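Subject: Re: [vandach-users] plane fit drops out on pale tables

> We get a good table plane with Vandach on the oak bench, but on
> anything white the fit goes away for seconds at a time. Is it
> the exposure or the RANSAC settings? We're on the stock config.

Hi all,

We fought with this one all through March, so maybe I can save you some time! I'd leave RANSAC alone at first. In our case the depth filter was throwing out nearly the whole tabletop before the fit ever saw it (white, matte, hardly any texture to match on).
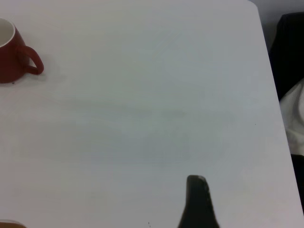

Wrist camera view, red mug on the white table

What helped us was setting min_texture to 2 and capping the exposure at 153. After that I ran 200 grasps on the Tam branch and lost the plane in 7 of them, which I can live with. Oh, and mask out your gripper finger! Ours pokes up from the bottom of the image and the planner kept treating it as an obstacle sitting on the table.

I can put our config up on the Irutum wiki if anybody wants it. Does the Mololetti driver even let you cap exposure? I've only tried this with the older one.

Cheers from a very messy lab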